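Kitchen Duties: A Term with the Simulated Robot Class

By the Reltier Review education desk

The second-year option in household robotics at Grandent College, Tatavville, has no workshop of its own. Its students meet on the upper floor of the library building, in a room fitted with desks, screens and a whiteboard. The arm on which they are assessed exists only in software, and so does the kitchen in which it works. By the end of the academic year each student will nevertheless have planned, tested and defended a complete set of kitchen tasks, and will have done so to a standard which the college regards as equal to that of its older laboratory courses.

The option was introduced in September as part of a wider revision of the engineering programme. Under the previous arrangement, students shared a single teaching arm and booked it in short periods. Those whose programs failed early in a session often had to wait a fortnight for another attempt. The revised course allows every student to work on the same exercise at the same hour, and to return to it in the evening if necessary. There are 37 students enrolled this year, drawn mainly from mechanical engineering and computing, with a small group from product design.

The Katayama Exercise

The central piece of work is known within the department as the Katayama exercise, after the seminar room in which it was first drafted. Each student is given a furnished kitchen containing crockery, utensils and small appliances, together with a list of instructions written in ordinary language. The instructions are deliberately plain. A student may be asked to have the arm move a piece of cutlery to the far side of the counter, to lift a pan by its handle, or to bring an object within reach of a person seated nearby. How the arm should approach the object, where it should close its fingers and what it should avoid on the way are matters for the student to decide.

Marks are awarded under 3 headings: planning, execution and account. The first covers the written plan, which must be submitted before any motion is run. The second covers the performance of the arm over repeated trials, during which the position of the objects is altered slightly each time. The third, which students commonly underestimate, covers the report, in which every failed trial must be described and a cause proposed. A program that succeeds often but whose failures go unexplained cannot receive a mark in the highest band.

The department requires 300 trials for the final submission. The figure was settled after a pilot group had been allowed to choose its own number and had generally chosen too few. Programs which appeared sound over an afternoon were found to contain faults that showed themselves only when a handle was turned to an awkward angle, or when two objects had been placed close together.

The counter used in the spring assignment is a crowded one. The pan, the fork and the salt shaker are within a short distance of one another, a pair of chopsticks lies across a plate of food, and a bottle stands between the kettle and the knife. Students must bring the open gripper down among these objects without disturbing any that are not named in the instruction.

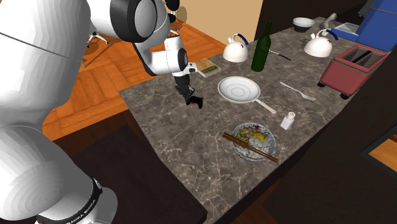
Learning from Thin Objects

Members of the teaching staff report that the larger items seldom cause lasting difficulty. A kettle offers an arched handle, and most students arrive at a workable grasp within the first two sessions. Cutlery is another matter. A fork lying flat on a hard surface leaves very little room for a fingertip, and a gripper lowered a few millimetres too far will meet the counter before it meets the fork. Several students in the present year chose to approach from the side, and one pair devoted the greater part of its report to the question of whether a fork should be drawn towards the edge of the counter before being lifted.

Chopsticks have prompted the longest discussions. When they rest on the rim of a plate there is a gap beneath them, which makes them easier to take hold of, but the plate may tilt or slide if the grip is uneven. The class has not agreed on a preferred method, and the staff have declined to supply one. Reports from both sides of the argument have received good marks.

Students are also required to consider what the arm itself obscures. A wide upper link may pass between the viewpoint and the object at the moment when the view is most needed. The written plan must therefore state from which position the workspace will be observed, and what the program will do if the named object can no longer be seen.

Assessment and Open Session

The college held an open session for families, local employers and prospective applicants on Wednesday, June 13, 2018. Students ran their programs on a large screen and answered questions from visitors, who were invited to select an instruction from the list. Attendance was higher than in earlier years, and the session was extended by half an hour so that every student who wished to present could do so. A number of the runs failed in public. In accordance with the practice of the course, the students concerned read out the relevant passages of their reports and proposed a correction before continuing.

Visitors asked most often whether the work would transfer to a physical machine. The department's position is a cautious one. Contact, friction and weight are represented in the software in simplified form, and a grasp that holds on the screen may slip in the hand. For this reason the strongest submissions will be repeated in the autumn on the college's teaching arm, using ordinary kitchenware. Students whose programs are selected will be expected to return for two days and to write a short supplement comparing the two sets of results.

Places and Entry

The option will run again in the coming academic year. Applicants should have completed the first-year course in programming; previous experience of robotics is not required. The college has asked that students from product design continue to be admitted, as their reports have paid particular attention to the shape of handles and the arrangement of objects on a counter, subjects to which the engineering students had given less thought.

A new kitchen is in preparation, with a lower work surface and a sink, and the list of instructions will be extended to include the clearing of a table after a meal. The present kitchen will be retained for the first half of the course. Copies of the assessment scheme and the full list of instructions may be consulted at the department office in Tatavville during term.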